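From: Mebrat Kahsay
To: luvilgate-users
Subject: Re: [luvilgate-users] bag tracker drops the object when the fingers close

Huguette Millet wrote:

> We're on Luvilgate 2 with the stock Bramier segmenter feeding it. Rigid
> things are fine: cups, bowls, fruit, all lovely. The moment the gripper
> closes on a soft bag, the mask shrinks to whichever printed panel is
> facing the camera, the centroid jumps, and Musari replans as though the
> bag had teleported. I've raised the lost-object timeout to 3000 ms and
> all that does is make it wrong for longer. Is anyone running soft
> packaging on two arms, and if so, what did you have to turn off?

Hi Huguette,

We are, and the short answer is "the centroid".

The longer answer is that Bramier has a great fondness for graphic design. Give it a cereal bag covered in boxes and it will decide that each box is a small, rectangular, well-behaved object. Before contact the outline of the bag is strong enough to win. Once the fingers are on it the outline crumples, the clear seam vanishes into the highlights, and the printing is the only thing left with a decent edge. Same bag, same bench, oats task:
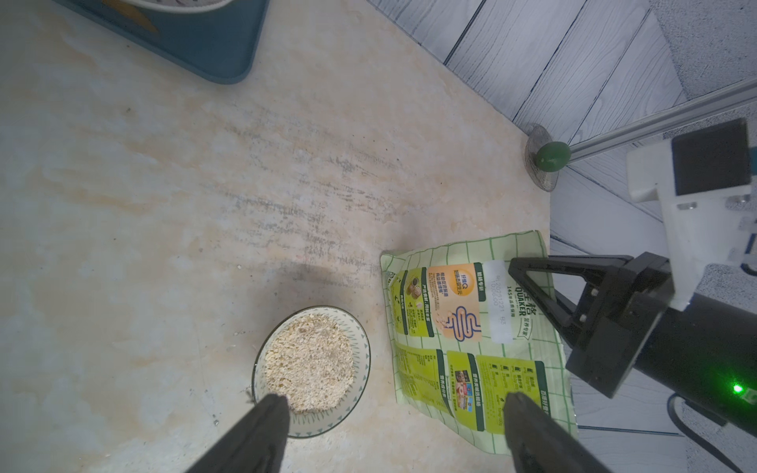
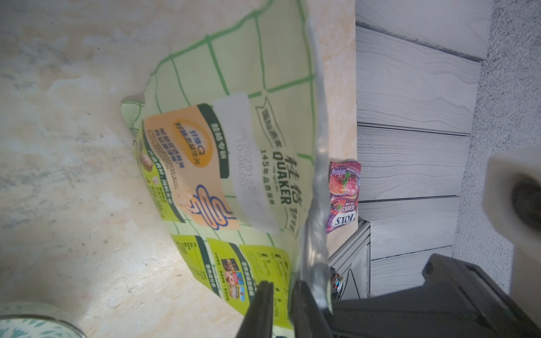
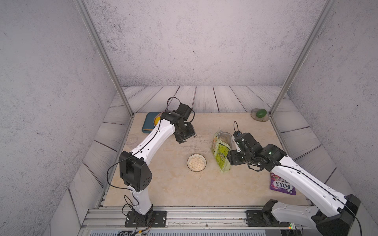
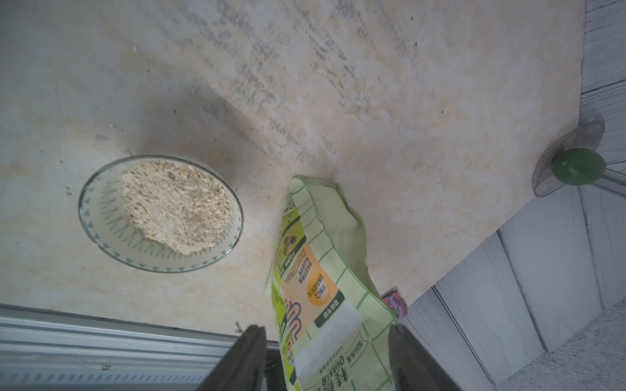

So, what we changed, in the order I'd try it:

1. Set merge_on_contact to true in the segmenter config. It's off by default and documented in a comment that says "experimental, see Polat", which is the old logging tool and contains nothing on the subject. It joins any masks touching the same pair of fingers. This alone got rid of most of our teleporting.

2. Stop giving Musari the object pose once the grasp is confirmed. Latch the grasp transform at closure and carry the bag along in the wrist frame. It's wrong, because the bag sags and swings, but it's wrong smoothly, and the planner can live with that. We only go back to vision for the bag opening and the rim of the bowl.

3. Put the timeout back where it was. We run 200 ms. Anything longer and the second arm carries on politely avoiding a bag that left some time ago.

4. Check which camera wins when they disagree. Ours defaulted to the most confident one, and a wrist camera with its nose against a bag is extremely confident. We now take bowl position from the fixed view until the wrist is well clear of the bag.

The bit I haven't solved is the opening. The clear plastic at the top comes and goes as a separate object, and on bad days the planner treats it as an obstacle attached to the thing it is trying to tip. My present fix is a padded exclusion on that region, which I'd call a hack if it hadn't been in our main branch since February.

If you can send me a Polat log with the raw masks included (not the overlays, they're resampled and the colours lie), I'll run it through our config and see whether your trouble is the same as mine. Also let me know whether your wrist and fixed streams share a clock. We lost a good while to that one and I'd like someone else to benefit from it.

Cheers,
Mebrat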